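Does Tidying the Workshop Store Save Any Time? A Look at the Pravau System
Student project report, Bramwell site
Apr 14, 2024
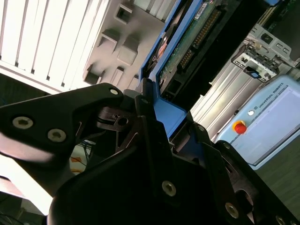
The store at Bramwell was reorganised in September under a scheme called Pravau. The scheme was brought over from the Lodmont site, where it was said to have cut the time students spend looking for parts and hand tools. I was asked to find out whether it had done the same for us. I started out doubtful and I am still mostly doubtful, though one part of the scheme has earned its keep.

What Pravau asks for

Everything that can be picked up gets a home, and every home gets a label. Small parts go in shallow trays by size. Hand tools hang up. Anything without a home goes into a holding crate and is looked at once a month. There is also a stock list, kept in a piece of software called Gradent, which is meant to be updated whenever an item leaves the store or comes back.

The labelling took far longer than planned. By the end of it the list held 2209 entries, and I would question a good many of them. Washers of the same size appear under different names depending on who typed them in. Several entries say only "bracket". A list like that looks thorough until you try to find something with it.

How I tested it

I wrote a set of 30 request cards, each naming one item that a student might need for a normal practical. Students came into the store, drew a card and went to find the item, and I timed them with a stopwatch from the door to the moment they had it in hand. Half of the cards were searched for using the Gradent list first. The other half were searched for by eye, with the labels on the trays and hooks but without the list.

I should say what is wrong with this. There are no timings from before September, so any claim that the new store is faster than the old one rests on memory. People remember the old store as worse than it was - I certainly do. The students also knew they were being timed, and some of them ran.

What I found

Searching by eye was quicker for hand tools and for anything large. Students went straight to the hooks, and an empty hook told them at once that the tool was out. The list gave them nothing they could not see for themselves, and it was sometimes wrong. On 3 of the cards it said an item was in the store when it was not.

For small parts the list did a little better, but only where the entry had been typed in properly. Screws were the worst case. Socket screws of close but different lengths sit in trays next to each other, and they drift. A student takes a handful, uses some, and puts the rest back in whichever tray is open. I emptied one tray that should have held a single size and found a mixture. The label on the front was neat and quite useless.

The holding crate had not been looked at once a month. From the state of it I doubt it had been looked at at all. It has become the place where things go when someone cannot be bothered to read a label, which was the job of the old bottom drawer.

Is it worth the money?

The Lodmont report claims a saving of over 1000 hours a year. I could not work out how they reached that number. It seems to assume that every student visits the store every day, and that each minute saved is then spent on useful work. I would not repeat the claim in anything with our name on it.

What I would keep

The hooks should stay. They are cheap, they work without anyone being trained, and they showed a clear benefit even in a test as rough as mine. The tray labels should stay too, with a sample screw fixed to the front of each tray so that a student can compare it with the one in their hand.

I would stop using the list for hand tools altogether and cut the rest down to items we have to reorder. The holding crate should go. If the department wants to know whether any of this saves time, somebody needs to take timings before the next change is made, with more cards than I used and with students who have not been told what the stopwatch is for.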